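Cahier d'atelier – août, 14 h

Suite du travail sur le présentoir à chapeaux. Harish Marar voulait qu'on arrête de stocker les bérets en pile et qu'on les range sur un support rotatif, comme dans une boutique. Le modèle retenu vient du catalogue Flevano, en fil blanc, avec un anneau en bas et deux étages de bras. Livré à plat, monté hier avec Aishwarya Arumugam en 20 minutes.

Ce qu'on veut savoir : quel étage convient à quelle coiffe, et si un béret mou tient sur un bras fin sans prendre de pli. Les chapeaux à bord rigide sont un autre sujet, je les garde pour la semaine prochaine.

Plan de travail : la plaque de mousse blanche posée sur la table en bois clair. Elle est un peu plus petite que le plateau, le bois dépasse sur le pourtour. Les bords ont été coupés au cutter et ce n'est pas très net. Il y a aussi des petites taches sombres dessus. J'ai essayé l'eau savonneuse sur un coin, sans résultat. On fera avec, ou on retournera la plaque.

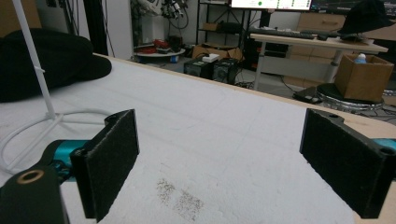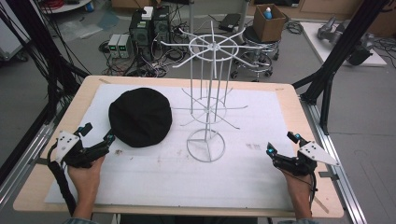 Remarques sur l'étage du haut. Les bras sont longs et il y en a huit. Pour un béret, le mieux est de viser deux bras voisins et de laisser la calotte reposer sur les deux. Sur un seul bras, le tissu pend d'un côté et marque à l'endroit de l'appui. Aishwarya préfère accrocher par l'intérieur, sous l'ourlet. C'est plus rapide mais il faut ouvrir le béret avec l'autre main, et au retrait on emporte parfois le bras voisin.

L'étage du milieu est plus serré. Je le réserverais aux bonnets et aux petites pièces. Un béret y entre, mais il touche les montants.

Stabilité : la base est légère. Sur la mousse elle accroche assez bien, sur le bois nu elle glisse dès qu'on tire de travers. Charger un côté puis le côté opposé, et ne jamais remplir tout un secteur d'abord. Harish propose de lester l'anneau du bas. Je suis plutôt pour deux points de pâte adhésive sous le cercle, à retirer le soir.

Pose à plat avant accrochage : couronne vers le haut, à gauche du présentoir, à une largeur de main du cercle. Quand le béret est sur la tranche, on le reprend mal et il se referme sur lui-même. Le redresser avant de commencer.

À faire :
– demander à Björklund s'ils ont des embouts souples pour les bras, diamètre à mesurer au pied à coulisse
– recouper la plaque de mousse, ou en prendre une neuve dans la réserve
– brosser le béret noir, il attrape toutes les miettes de mousse
– noter la référence 184 sur l'étiquette du présentoir, elle manque
– ranger le sachet de vis restantes avec la notice, tiroir 5

Aishwarya reprend demain matin avec les bonnets, étage du milieu d'abord. Je lui laisse la table comme elle est.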